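Weltgate Updates Regional Availability Rules for Film Catalog

Weltgate has announced a change to the way films and series are made available to subscribers in different countries. The new rules take effect in August and apply to all paid plans. According to the company, the change is intended to reduce the number of titles that disappear from a subscriber's list when that subscriber travels or moves.

Under the current system, the catalog shown to a subscriber depends on the country in which the device connects to the service. A film that is licensed in one country may be missing in the next, and a subscriber who crosses a border may find that a series is no longer listed. Support pages maintained by the company have long named this as the most frequent subject of customer inquiries.

From August, each account will be assigned a home catalog based on the country of the payment method on file. Subscribers who travel will continue to see their home catalog for up to 26 days in any one country. After that period, the service will switch to the local catalog until the subscriber returns or updates the account. The company stated that downloaded titles will follow the same rule and will remain playable for the full 26 days.

The arrangement does not cover every title. Weltgate said that 400 films and series are held under older agreements that do not permit viewing outside the country of purchase. These titles will carry a small notice on their information page. A full list will be posted in the help section before the change takes effect, and it will be revised as agreements are renewed.

Live programming is also excluded. Sports events, award broadcasts and live concerts will remain available only where Weltgate holds the rights to show them at the time of the broadcast. Recorded versions, where offered, will be treated as ordinary titles.

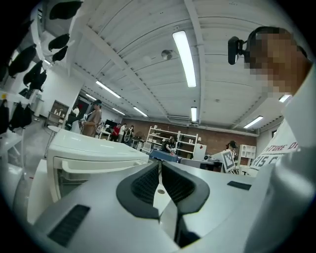 Subscribers will be able to check whether a title is available in a given country without leaving their home catalog. The title page will include a field in which the name of a country may be entered, and the result will show whether the title can be streamed, downloaded or both. The search function will return partial matches as well, so that a viewer who remembers only a piece of a title can still find it. A T-shirt that shows only "TURE D" on one line and "RIS C" on the next leaves a reader to supply the missing letters, and the company said many searches reach its system in much the same condition. The revised search will list possible titles in order of likelihood and will mark those that cannot be viewed in the subscriber's present location.

The new rules were tested over a period of six months in Condale and Sullville. Subscribers in both places were given early access to the home catalog feature and were invited to report problems through the account page. The company said the most common report concerned subtitles, which in certain cases reverted to the language of the country being visited. A correction has been made, and subtitle settings will now be stored with the viewer profile.

Profiles for children will be handled separately. Age ratings differ from country to country, and a film rated as suitable for young viewers in one country may carry a stricter rating in another. When a subscriber travels, a children's profile will apply whichever of the two ratings is stricter. Parents and guardians may review the titles affected under the viewing controls menu. The setting cannot be turned off while the account is outside its home country.

Accounts purchased through Lewis, the television and broadband provider that includes Weltgate in certain of its packages, will be moved to the new system at a later date. Customers of Lewis will keep the present arrangement until their provider confirms the transfer. They do not need to take any action, and their monthly charges will not be changed by the transfer. Questions about packages should be directed to Lewis and not to Weltgate support.

Weltgate also restated its position on virtual private networks and similar services. Use of such a service to view a catalog other than the one assigned to the account remains contrary to the terms of use. Where the system detects a connection of this kind, it will display only those titles for which the company holds worldwide rights. Accounts will not be closed on the basis of a single connection. Subscribers who use a private network for work may continue to do so and may sign in again once it has been switched off.

A subscriber who moves permanently to another country may change the home catalog by adding a payment method issued in that country. The change may be made up to two times in a calendar year. Watch history, ratings and saved lists will be carried over. Saved titles that are not licensed in the new country will be kept in a separate list and will return to the main list if they become available.

Prices will continue to be set by home country. The company said that it has no plan to charge an additional fee for viewing while abroad, and that the number of devices permitted under each plan remains the same.

Notices will be sent to subscribers by email before the change is applied to their accounts. Those who do not wish to accept the revised terms may cancel without charge before the next billing date and will retain access through the end of the period already paid. Further information, including the list of excluded titles and instructions for confirming the home country on an account, will be available in the help section of the Weltgate site under Travel and Availability.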